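Stiff vinyl tablecloth won't lie flat, creases still there after weeks

Posted in Home and Household > Kitchen and Dining
19/06/2022

Siwan Craddock

I bought a length of wipe-clean vinyl cloth off the roll for the kitchen table. It's the sort with a fuzzy white backing. The shop folded it into a square to fit in a bag, and then it sat in the laundry cupboard from February until I got around to using it. It now has a grid of hard creases across it, and one of them runs right through the middle of the table where the kids eat. Cups wobble on it.

The table is a plain rectangle, 190 cm long and 84 cm wide. The cloth hangs over by a hand's width on each side and a bit more at the ends.

So far I have tried leaving it on the table with cookbooks on top (no difference), wiping it with hot water (a bit better for an hour, then back to how it was) and rolling it up the opposite way overnight, which got rid of the small creases at the ends but not the big one.

My neighbour says to iron it. I'm nervous about that because the label only has the washing symbols on it and I can't tell whether the iron one is crossed out. Has anyone done it without wrecking the cloth? I would also like to know how to stop it sliding. The table is varnished and the whole thing creeps toward whoever is sitting at the end.

I don't want to buy another one as I have already cut this to size.

Obadia Kimaro

Use a hair dryer. Takes five minutes.

Akinyi Lema

I sold this stuff by the metre at a homewares shop in Rarnside for six years and got asked this most weeks, so I'll go through it properly.

Vinyl holds a fold if it has been folded cold and left under weight. Warmth softens it and then it has to cool while it is flat. Your hot water wipe did the first part but the cloth cooled down before the middle of the crease had relaxed, and the fuzzy backing was still cold the whole time.

The easiest thing to try first is the sun. Pick a warm day, lay the cloth face down on a clean concrete path or over a flat outdoor table, and leave it for an hour or two. Smooth it with your hands a couple of times while it is warm. Bring it inside still flat, with someone on the other end, and put it straight on the kitchen table. If it's winter where you are this won't do much and you will need one of the other ways.

A clothes dryer also works for the backed kind. Low heat, ten minutes, with two damp bath towels. Stay in the room. Take it out the moment it feels floppy and get it onto the table. Don't leave it in there to cool in a heap or you will have a hundred small creases in place of one large one. I would not do this with the thin clear vinyl or anything without a backing.

You can iron it if you are careful. Turn it face down on a towel on the ironing board. Put another towel or an old pillowcase over the backing. Iron on the lowest setting with no steam, and keep moving. Do a corner that hangs under the end of the table first and wait for it to cool before you carry on. If the printed side has gone shiny or tacky, stop and use the dryer. Never put the iron on the printed side. 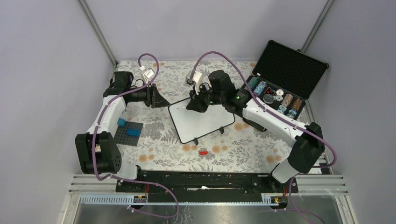 The pattern you buy makes more difference than people expect. Plain colours and wide stripes show every fold, and checks are worse again as the lines go crooked where the cloth lifts. I always steered people with small children toward a busy print. Something like the grey and white leaves and ferns with the little peach-orange blossoms scattered through is very forgiving, and a faint line left over after ironing gets lost in it. If yours is plain you may have to put up with seeing the crease slightly even once it feels flat to the touch.

For the sliding, get a thin non-slip underlay, the open mesh kind that goes under rugs. Cut it 5 cm smaller than the table top all the way around so it doesn't show. Check that it is safe on varnish first, as some of the cheap ones stick to a finish in hot weather and leave a pattern behind. Lift it once a month and let the table air. Clips on the long sides also help if the top isn't too thick. I wouldn't use double-sided tape on varnish at all.

When you put the cloth away, roll it around a cardboard tube with the printed side out. Fabric shops throw the tubes away and will usually give you one if you ask. Stand it up in a cupboard and don't lean anything on it.

Siwan Craddock

Thank you both. It's freezing here at the moment so the sun is out. I don't own a clothes dryer either, so it will have to be the iron. I'll do a corner tonight. Mine is plain navy, unfortunately.

Akinyi Lema

Navy will show any shine from the heat, so go very low and give it longer to cool between passes. Use two layers of pillowcase.

Victor Wanyama

Agree with most of the above but I would skip the iron. I melted one that way, on what was supposed to be the low setting. Ours went flat with a hot water bottle. Fill it with hot tap water, not boiling, wrap it in a tea towel, and put it on the crease for ten minutes. Then swap it for something heavy and cold with a flat base (I used a cast iron griddle) and leave that for another ten. Move along and do the next bit. It is slow. A table your length would take most of an evening, but you can do other things in between.

The hair dryer works too, but only if you hold it well back and have a second person pulling the cloth tight. On my own I just made a bubble.

Also check the table itself. Ours had a leaf that sat slightly proud and I blamed the cloth for months.

Siwan Craddock

Update. I tried the iron on the corner and it went a bit shiny, so I stopped and did it Victor's way with a hot water bottle and a heavy frying pan. The big crease is nearly gone. You can see it if the light is on but cups stand up straight. Underlay is next, once I find out what the varnish is.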